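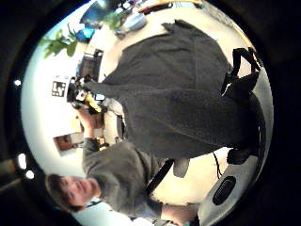

March 19, 2020

Today I want to write about folding, which is a small subject, but it filled most of my day and I am still thinking about it in bed.

In the morning I took bus 27 from Hinwood and arrived before nine. I had slept badly and I forgot my lunch on the kitchen counter, the rice and the egg both. I bought a bun at the bus stop instead and ate it standing up. It was too sweet.

Then clothes, for hours. I thought I knew how to fold. My mother taught me when I was small, on the bed, with my father's shirts: the arms to the back, then up from the bottom, then turn it over and press with the flat hand. A shirt wants to be a rectangle. A thick dark jacket does not want this at all. When you fold one arm in, the shoulder comes up like bread, and when you push down the shoulder, the arm slides out again. Dark cloth is also difficult for my eyes. In a black garment I cannot find where the seam is, so I look for it with my fingers, and I lose the front from the back. A few times I folded it very nicely and then found that the inside was outside.

What helped a little was to make it wide first. Before, I always began to fold too early, with the body still wrinkled underneath, and every wrinkle became a lump later. So now I pull the bottom edge toward me, then I smooth from the middle to the sides, and only after that I touch the arms. It takes more time. Anqi Duan folds in the air, holding the shoulders under her chin, and it is done before I have found the second sleeve. She says the table makes people slow. I tried her way at noon and dropped everything on my shoes.

Bags are worse than jackets, I think, because of the straps. You can lay the bag down well and the straps still go where they like. At home I tuck them under, but then the bag does not lie straight. I have not decided what is right.

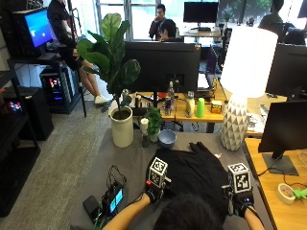
The black one, partly folded. I like the lamp and the fig very much.

I do like that table. The gray cover is kind to the hands, and somebody with good taste put the tall fig there, in the white pot, so one works with big leaves in front of the face. The lamp has a white foot with many flat sides, like a cut stone. I would like to have this lamp in my room. In the shop Gulta on my street there is one a bit similar for 130, and I have visited it two times already without buying. My room has only the light on the ceiling, and in the evening it makes everything look like a hospital.

The desks behind are another story. Bottles, a can, a green cup, a small yellow box, everybody's things in front of the monitor. My own desk at home is the same, so I should not speak. On Sunday mornings of my childhood – no, it was every morning – my mother cleaned the table before she let us put one book on it. I still hear her when I see a cup standing beside a computer.

After work I walked part of the way, because the rain had stopped. I called my brother. He asked again if I will come in May, and I said I do not know, the ticket is 363 now and everything with traveling is uncertain. He understood, but he was quiet after that. Then he told me about the cat, who has learned to open the cupboard.

In the evening I took all my sweaters out of the drawer to practice. This was maybe a mistake, for now it is late and they are on the chair. But I finished almost 3 good ones in a row, very flat, with the neck in the middle. The last one opened when I picked it up. The blue wool one from Nomum I did not fold, I rolled it, and it looks better so.

I also found a button in the corner of the drawer, brown, with four holes. I tried it against every coat I have and it belongs to none of them. I put it in the dish with the keys.

Tomorrow: take the lunch, buy soap, write to Auntie Dai about the package. And ask Anqi to show me the chin way again, slowly.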